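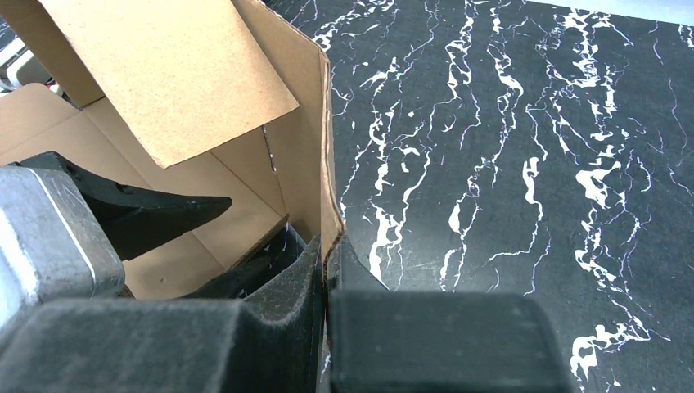

Folding die-cut mailers for the desk clear-out

Posted Jun 21, 2025

I have been clearing the desk in stages since February. The pens, markers and small office hardware are going into die-cut cardboard mailers, the kind that ship flat and fold up without tape. I ordered a pack from Dollumden. The board is plain brown corrugated, rated by the seller at 400 grams per square meter. My kitchen scale and a ruler gave me 370. Close enough for pens.

The order of folding matters more than the instruction sheet suggests. What I do now:

Lay the blank flat with the creases facing up.
Pre-bend every crease to a right angle and let it relax.
Raise the back wall first, then the two sides.
Tuck the side tabs into the slots before touching the front.
Leave the lid flap standing until the contents are in.

Skipping the pre-bend is what ruins most of them. The outer liner cracks along the crease and the wall leans inward from then on.

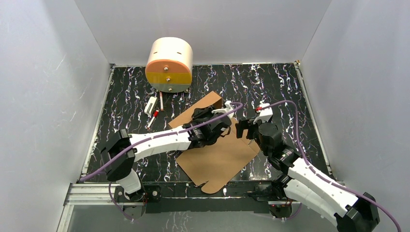 Does the box need tape on the bottom?
The base is a single panel, so tape adds nothing there. A short strip across the lid is enough if the box will be mailed.

The little drawer cabinet with the orange, yellow and green fronts stays on the desk. I looked at a Zondberg organizer with more compartments and decided against it. Three drawers with one knob each is a layout I can remember. Current assignment is writing tools in the top drawer, stapler and refills in the middle, and cables at the bottom. Anything that doesn't belong to one of those groups gets boxed.

Markers go in last, capped, all pointing the same way. Small metal parts should be bagged before they go

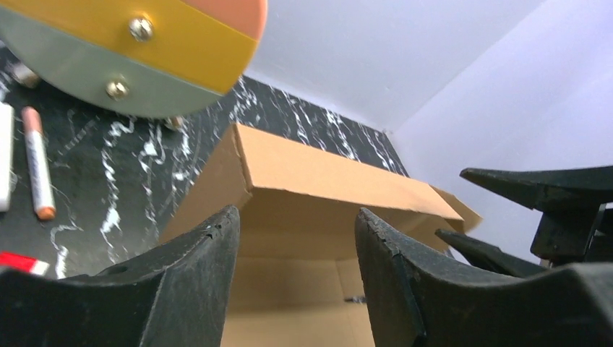
in, or they work their way under the side tabs and hold the wall off the floor of the box. A gap of 2 mm there is enough to stop the lid from closing square. I lost an evening to that before I emptied the box and looked under the tab.

Remaining problem: the front wall. On a double-fold front the inner panel has to drop into the floor slots, and on this batch the slots are cut tight. I have been running a bone folder (mine is a Bae, any blunt edge will do) through each slot once. With that done, four boxes in a row closed properly.

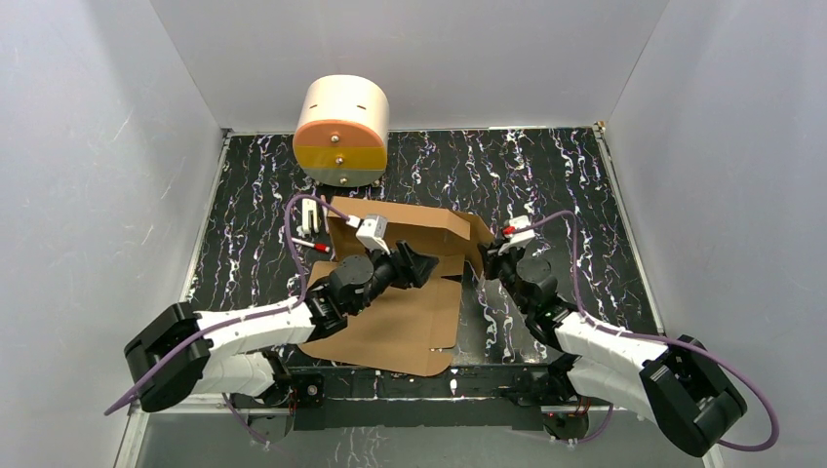 Genowefa Żak wrote to say that she folds the front wall before the sides and gets squarer corners, though she uses a thinner board than mine. I will try her order on the next batch and post the measurements.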